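**Makokha footwear repair workshop: progress report to Bradura**

Prepared by Ida Ruppert, 21 December 2022

This report covers the period since the second payment was released in August. It deals with the fitting-out of the parts room, stock, training and spending. The figures for the final quarter will follow with the accounts.

## Parts room

The room at Votavville was handed over to us later than planned because the electrical certificate had to be reissued. Bernd Weidemann dealt with the landlord and we lost no rent over it. The yellow shelving has been put up and the lighting under the top shelf works. We had budgeted for a ceiling fitting as well but decided against it, and the saving has gone towards hand tools.

We kept the carpet. The original plan was to lift it and paint the floor, but the lease says it must be put back at the end, and the cost of that could not be justified for a room where no gluing or grinding is done. All wet work stays next door.

## Stock

We agreed to have 36 stock lines sorted and labelled by the end of the year. At the time of writing 30 are done. The remaining lines are mostly small fittings, which came from Ernari in mixed bags and have to be separated by hand before they can be given a place. Chalerm Wattanapong is working through these and expects to finish in the new year.

Soles have been easier. They are matched into pairs, checked for splits along the rim and then put on the shelf. Any that fail the check go back to the supplier with the next order.
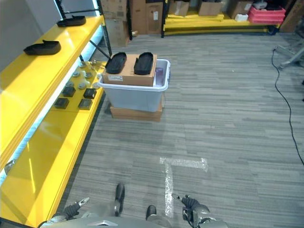
Boxes and bins are still being kept on the floor next to the shelving until the second unit is delivered. Jocelyn Evangelista has asked for a clear walkway to be left on the door side, and this has been agreed with everyone who uses the room. The second unit was ordered from the same maker so that the shelves can be joined up.

## Training

Eight trainees started and all eight are still attending. Oleksandra Moroz leads the practical sessions. The group has covered stripping and cleaning, and has begun on fitting soles. Stitching was due to start this term but has been moved back — the machine we were offered needed more repair than it was worth, and we are looking for another.

Two trainees have asked for longer sessions. We would like to try this for one month and report back before asking for any change to the agreed timetable.

## Spending

£2,432 has been spent on shelving, lighting, storage and tools. This is within the amount set aside for the room. Invoices are attached, apart from the one for the storage bins, which we have asked Ernari to send again with the correct address.

## Next steps

- Finish the small fittings and label the shelves
- Take delivery of the second shelving unit
- Find a stitching machine
- Agree a date for Bradura's visit to Votavville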